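Kitchen tips from the open day at Trorkell

I went to the open day at the Trorkell workshop in Ollville on Thursday to see the robot arms, and came home with a page of notes on storage tubs. The arms were being shown on ordinary household jobs, such as opening lids, reaching into containers and moving things from one spot to another. Jabari Rotich ran the demonstration and took questions for most of an hour. A good deal of what he said about setting up a job for a robot works in a kitchen too.

Keep hinged lids fully back. A lid that stands halfway gets knocked by your wrist and drops on the spoon. If yours won't stay up, work the hinge back and forth a few times under warm water, then try again.

Turn the container before you start. Put the hinge on the side away from the hand you reach with. I had my flour tub the wrong way round for years.
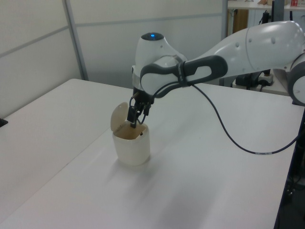
Go in from straight overhead when the opening is narrow. Coming in from the side tips a light container, especially one that is nearly empty. Tatu Muriithi, who was on the next table, said tipping was the fault she spent the most time on. At home, a square of rubber shelf liner underneath fixes it – cut it a little smaller than the base so it doesn't show.

Clear the space beside the tub as well as the space above it. Your elbow needs room. I moved the toaster 11 inches to the left and stopped hitting the cord.

Keep cords slack but tied. Hook-and-loop straps are better than twist ties, which cut into the covering after a while. Leave enough length for the mixer to reach the front of the counter and strap up the rest.

Pick one spot for each container and mark it. Masking tape on the shelf is fine. Write the contents and the fill date on the tape and change it when you refill.

Don't fill to the rim. With my 620 ml tubs I stop a finger's width down, so a scoop goes in without pushing sugar over the edge.

Wash lids separately from tubs. The hinge traps crumbs – an old toothbrush gets them out. Dry it open.

The next open day is in January, at the Pudstead site. Entry is free and parking is behind the building. Bring a pen, as the handouts ran out early.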